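Home | Syllabus | Notes | Labs | Problem sets | Staff

Robots in Practice: Notes for Unit 7
Teaching by demonstration, and what it does and doesn't buy you

Read these before the lab. The Pelten chapter covers the same ground with more cheer, and you should read that too, then decide who you believe.

1. The sales pitch

A person moves the robot through a job, the robot's motions and camera views are stored, and a model is trained to copy them. You will hear that this replaces programming. It replaces some programming. What it adds is a large pile of human labor that tends to get left out of the slides. Drerkilley's brochure gives 30 minutes as the time needed to "teach" a new task. Ask what task, and ask who was doing the teaching.

There are two common ways to show a robot what to do. You can take hold of the arm and push it through the motion, or you can drive it from a distance with a matching arm, a glove or a hand controller. Pushing the arm gives you a feel for the contact, but your own hands and sleeves end up in the camera view. Driving from a distance keeps the view clean and often takes away most of your sense of touch. Keep that trade in mind when we get to laces.

2. Why everyone picks shoes

A lace is soft, thin and never lies the same way twice. A demo with a lace looks hard, and it is. The tip of a finger has to get hold of it without dragging the whole shoe along, and a few millimeters of error is enough to miss.
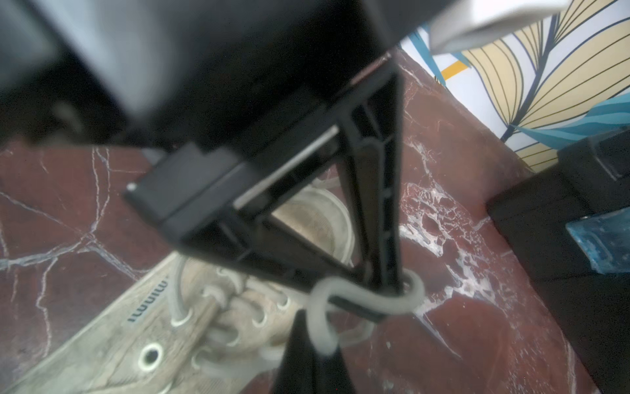 Surely the wrist camera solves this, one reader of last year's notes objected, because the model gets to see the lace up close and can correct itself as it goes.

Partly. A close view helps with the last bit of the approach, and I would not want to do the job without one. But a camera doesn't measure pull. Two pictures can look nearly alike when one lace is slack and the other is about to drag the shoe sideways. If the person driving couldn't feel the difference, there is little reason to expect it in the stored data.

3. Counting demonstrations

In the Proldale exercise you will work with 138 recorded runs of a single lace task. It sounds like plenty. Go through the first 20 by eye before you train anything, and write down every time the driver hesitates, backs up or tries again. The model will copy the hesitation as faithfully as the skill. Whether to cut those runs is an open question — retries may be the only place it can learn to recover from a miss.

Two arms make this worse. One driver now has to plan for both hands, keep them from bumping, and decide which one holds and which one pulls. Different drivers settle this differently, and mixing their runs can leave you with an average that no person ever did.

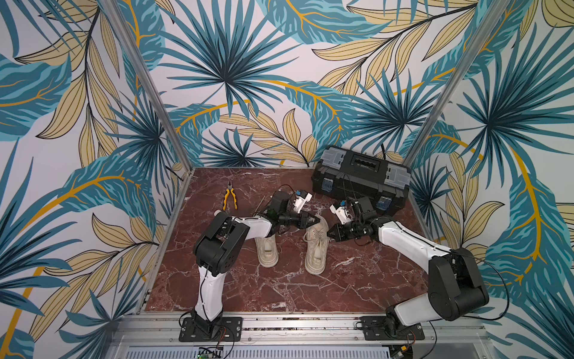 Just collect more data, Bautista would say, and the differences between drivers will wash out.

Maybe. The longer set has 322 runs, and I have yet to see a plot that shows where the gain levels off. More runs of the same shoes in the same place tell you little about other shoes in other places. Change the floor or the background and test again before you believe a success rate.

4. For the lab

Bring a written answer to each of these by 16th May.

What would count as success, stated so that two people would score a run the same way?
Which parts of the task depend on touch, and what in the recording stands in for it?
Name one change to the setup that you expect to break the trained model, and say why.

One page is enough. Pseudocode is fine.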